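4.2 Unloading the pantry box

I'll be upfront that this was the task I expected to be easy. You've got a box of stuff on one side, a shelf on the other, and the robot moves things from the first to the second. My nephew could do it at three (badly, and he'd eat some of it, but he could do it). Our arm had a much harder time, and I want to spend a bit of this section on why, before getting to the kitchen results in 4.3.

We used the same setup as in Section 3: one arm, two soft fingers, and a small camera on the wrist that sees more or less what the fingers see. The policy was the Jaron checkpoint from March with no extra training for this task. I did try fine-tuning it on a handful of shelf demos and it got better at our shelf and worse at pretty much everything else, so I put that in the appendix and left the main numbers alone.

The box held 14 items per run, drawn from a pool that Ngaio Merrick put together by going through her own cupboards and then through mine. There are jars, tins, tubs, packets of noodles, a bag of rice, and one awful net of onions. We did 124 runs in all. A run ended when the box was empty, when something hit the floor, or when the arm went 63 seconds without moving anything. I know that last cutoff looks strange. It's left over from the laundry experiments and I kept it so the two tables could be compared.

So can it do the chore? Kind of! If you're willing to stay in the room, yes. If you want to go to work and come home to a full shelf, no, and I don't think we're one more round of data away from that either. Rigid things with straight sides were mostly fine. Packets were hit or miss, depending a lot on how full they were and which way up they'd landed. The onions were a disaster and I'm not going to dress that up. The fingers would close on the net, the net would come up, the onions would swing, and the policy would lose track of where the bottom of the thing was and try to set it down in midair.

What surprised me was how much trouble came from the setting-down half. Most of the grasping papers I read (and the ones I've written, sorry) stop the clock once the object is off the table. Putting away groceries doesn't work like that. You have to know how tall the thing is, how far it sticks out of your hand, and what's already on the shelf behind it. Brynjólfsdóttir makes a similar point about dishwashers in her thesis, where plates went in the rack just fine and then the next plate knocked them over. We saw the shelf version of that over and over.
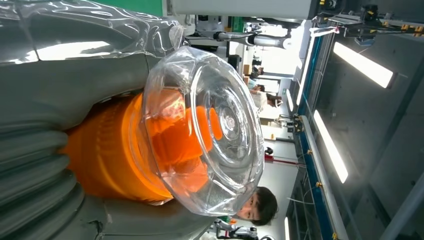 Figure 7. Wrist camera view during a held grasp, covered fingers.

Lids are where I'd put most of the blame, at least for the jar and tub half of the pool. A person picking up a container knows without thinking where the body ends and the lid starts, and the policy has to get that from pixels. Take the orange container in Figure 7: the body is bright, glossy and about as easy to find as anything could be, and then on top of it there's this thick clear lid that throws white highlights off its edges and shows you a blurry bit of orange through the middle. The clear plastic over the fingers catches the light too. If your model goes by color, the container stops at the orange, and the lid may as well be air. That's a serious problem when the next step is sliding the whole thing in under a shelf. I went back and checked the failure logs with this in mind, and bumping the shelf above was the most common way a jar run ended. Swapping in the depth head from Dundus didn't help much with clear lids, and I'd love to hear from anyone who's had better luck.

The cheap fix was to make the arm nervous. We padded the estimated height of anything held upright, so it came in lower and left more room on top. That cured a good share of the bumps and gave us a few new ones at the bottom, where jars got dragged over the lip of the shelf. Ngaio thinks a quick touch on the top of each item before lifting would settle it properly. I think she's right, but it adds time to every pick and we were already slow. The Drirnton shelf rig we borrowed the spacing from has 700 mm between levels, which would hide the whole problem, but I don't know anybody whose kitchen looks like that.

One more thing about speed before moving on. People who watched the runs kept asking me if the video was slowed down. It wasn't. The arm pauses before every placement while the policy replans, and I cut that pause in half for a few trial runs and got more drops, so it went back to where it was. The full timing breakdown is in Table 5.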